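Der Nachfüllbeutel und sein Platz - eine kleine Galerie aus dem Abstellraum

Seit Jahren lese ich, Waschmittel im Nachfüllbeutel sei die ordentliche Lösung. Weniger Plastik, weniger Gewicht, passt in jede Ecke. Ich bin da vorsichtig. Der Beutel passt nämlich vor allem deshalb in jede Ecke, weil er nirgends richtig stehen bleibt. Eine Flasche stellt man hin und vergisst sie. Ein Beutel rutscht, kippt, knickt und liegt am Ende auf dem Boden oder auf irgendetwas Flachem, das eigentlich frei bleiben sollte.

Lihua Kong hat mich im Dezember gebeten, für die Seite ein paar Gedanken zum Aufräumen von Abstellräumen zusammenzutragen. Sie glaubt an feste Plätze für alles. Ich glaube an feste Plätze für Dinge, die man einmal im Jahr braucht. Was täglich in die Hand genommen wird, wandert, und zwar dorthin, wo gerade eine Fläche frei ist. Im Haushaltsheft von Brudgate stand einmal, man solle jedem Gegenstand eine »Heimat« geben. Meine Schwester hat das ausprobiert und Etiketten geklebt. Die Etiketten kleben noch.

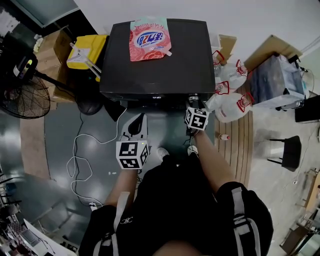 Waschmittelbeutel mit Rosenmuster, abgelegt auf schwarzem Flachdeckel. Links dahinter ein gelber Kunststoffbehälter auf einem Karton, rechts auf den Dielen die kleine Flasche mit rotem Deckel.

Über den Deckel kann man streiten. Als Ablage ist er bequem, die Höhe stimmt auch für Leute mit schlechtem Rücken. Sobald man aber an das will, was unter so einem Deckel liegt, muss erst alles herunter. Baoshan Shao hält das für Erziehung: Wer jedes Mal abräumen muss, lege irgendwann nichts mehr darauf. Ich kenne genug Truhen, Kisten und Waschmaschinen, um das zu bezweifeln.

Dann das Kabel. Weiß, verschlungen, quer über die dunkle Matte. Kabel auf dem Boden sind für mich der eigentliche Prüfstein beim Aufräumen, viel mehr als der Beutel. Die Firma Poon verkauft dafür Klettbänder, die Packung zu 10 Stück, und ich habe zwei Packungen davon im Haus. Sie liegen ordentlich in einer Schublade. Geholfen hat bei mir bisher nur ein Haken an der Wand.

Der Standventilator gehört zu den Dingen, für die kein Ratgeber etwas Brauchbares weiß. Zu sperrig für den Schrank, zu hässlich für die Ecke. Im Kumcombe-Katalog wird eine Stoffhülle empfohlen - dann steht eben ein verhüllter Ventilator herum.

Zum Umfüllen noch ein Wort. Man kann den Inhalt eines Beutels in einen Spender geben, Bever hat einen mit 1000 ml im Programm. Bei mir blieb jedes Mal ein Rest im Beutel, einmal habe ich ihn gewogen, es waren gut 300 Gramm Spülwasser und Waschmittel nach dem ersten Ausschwenken. Das spricht weder für noch gegen den Spender. Ich fülle seitdem langsamer um und hänge den Beutel mit der Öffnung nach unten über das Becken.

Zuletzt aktualisiert: Dezember

Kommentare

wäscheleine_west: Beutel mit Wäscheklammer an einen Draht hängen, fertig. Der Deckel bleibt frei.

Lihua Kong: Ich bleibe bei den festen Plätzen. Und den Haken an der Wand zähle ich als einen davon!

Gerlinde: Hülle für den Ventilator habe ich, staubt innen trotzdem ein. Welche Größe haben die Klettbänder von Poon?

Baoshan Shao: @Gerlinde die kurzen reichen für Lampenkabel, für Verlängerungen die langen nehmen.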